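4.2 Recording a demonstration by remote control

Do this in the simulated rooms before you touch a real arm. Flarnness learns only from what its own cameras see, so drive from the camera views and keep the overhead map closed.

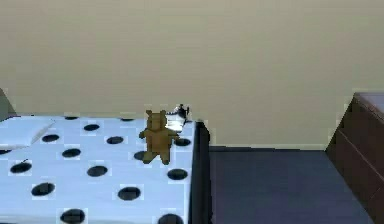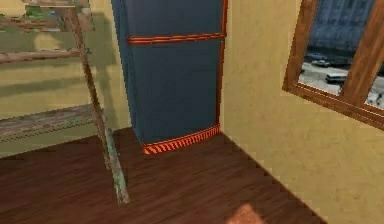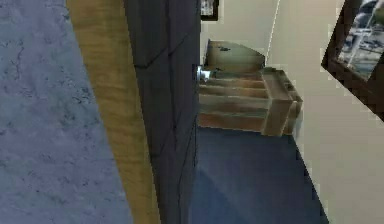
Camera views from the simulated rooms

1. Load the room and wait for the views to settle.
2. Hold the left trigger for 3 seconds to take control.
3. Move to the start pose. Press Record.
4. Do the task once, at the speed you want copied.
5. Press Stop, then Keep or Discard.

Note: The Brisero sales sheet says 6 demonstrations are enough for a new task. We have not seen that. Valtteri Nurmi kept 52 in February and the policy still missed when the start pose changed. Plan for more – and vary the start.

Caution: Do not Keep a run because it ended well. If you fumbled and recovered, the fumble is in the data too.

Caution: "Auto-clean" trims pauses, including the ones you meant. Leave it off.

6. Replay every kept run at normal speed. The confidence score is no substitute for watching.

Changes to this section go to Hanne Harju. Last checked 2024-03-09.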